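26 September 2022

Dye bench, second go at the madder. Writing this up before I wash my hands properly, so apologies to whoever finds orange thumbprints on the cupboard doors.

Where we'd got to: the Podovier wool from the February batch came out a sort of tired salmon, nothing like the brick red on the shade card, and I'd blamed the water. Helladcombe water is hard enough to furr a kettle in a week and I'd always read that madder likes it hard, so I was rather pleased with myself about not adding any chalk. Anyway, I've changed my mind. I think it was heat. I let that pot get away from me while I was on the phone and it must have been close to simmering by the time I came back, and once madder gets that hot you start pulling out all the browns and yellows that you don't want.

So today was the slow version. 500 g of wool in the pot, all of it the Remasside fleece that was spun up over the summer (lovely stuff, a bit greasy still, I gave it two scours and could have done a third). Mordanted on Friday with alum at the usual strength, left to sit in the bucket over the weekend with a plate on top to keep it under. I know some of you rinse after mordanting and some of you don't. I gave it a quick dip and a squeeze and that was that.

Roots weighed out dry at 199 g. I was after 200 and the last gram would not come out of the bag, so 199 it is. Soaked overnight in the enamel pan, then chopped up and blitzed with the old blender – the one with the tape round the lid, please don't use it for soup. The first soak water I poured off into a jar and kept. It's a muddy yellow-brown and smells like a wet flowerpot. Might be good for something. It's on the windowsill, labelled.

Everything into the big pot by half past nine, ring on its lowest setting. I put the roots in one of the net bags this time, as picking bits of root out of the skeins last time took me an entire evening and half a radio play. The bag does slow things down though. At ten there was hardly any colour moving and I very nearly turned the heat up, but I sat on my hands and had a biscuit instead. By eleven the bath was a proper rusty red and the thermometer said 136. That's Fahrenheit, it's the jam thermometer, the other one is still missing and if it's in your bag I would love it back!

I kept it there, give or take a few degrees, until two o'clock. Turned the skeins every quarter of an hour or so with the long stick. The ones at the bottom took up colour faster than the ones at the top, same as ever, and I'm sure that pot has a hot spot on the left. Next time I'll stand it on the trivet and see if that evens it out.

Colour when I lifted the first skein: really good. A warm red with a bit of orange in it, nearer to the shade card than I've ever managed. I know wet wool lies, so I'm not ringing any bells yet, but I did do a small dance by the sink. Lifted one skein out to cool by itself and left the others in the bath with the lid on, to go cold overnight. If there's a difference by tomorrow I want to be able to see it side by side. 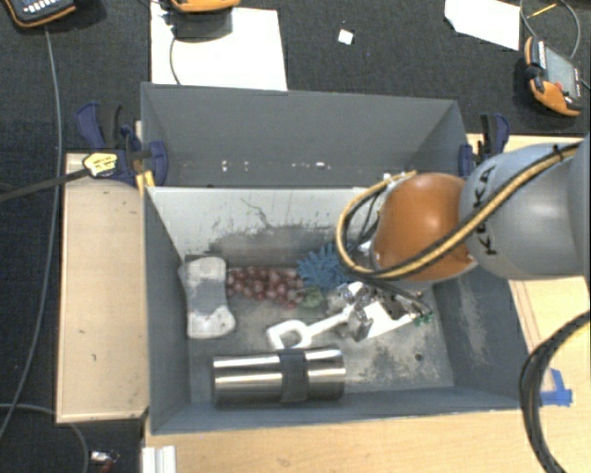 I also cut some short lengths for trying modifiers, each one tied with a different number of knots so I can't muddle them. One knot is plain. Two knots got a splash of vinegar and went quite orange straight away, a bit too marmalade for my taste. Three knots got washing soda and slid over towards pink, and I like that one very much indeed. Four knots was iron, and I overdid it. It's the colour of old liver. Must use less, half at most, and take it out sooner.

There's still plenty left in the roots, I think. I've hung the net bag over the tap to drip and I'll run it again with the odds and ends from the Liew sample pack, which is only 100 g and has never been promised to anyone. Exhaust baths from madder can be a very pretty coral if you're patient, and I'm getting better at patient.

Jobs for tomorrow: lift the skeins, let them dry before rinsing (I've read both ways on this and want to try drying first), label everything, scrub the ring where it boiled over during the mordanting. Order more alum, we're down to the dusty end of the tub. Also the pH strips have got damp and all read the same green, so those need replacing too.

Pot is heavy and full, lid on, right at the back of the bench. Please leave it where it is until I'm in.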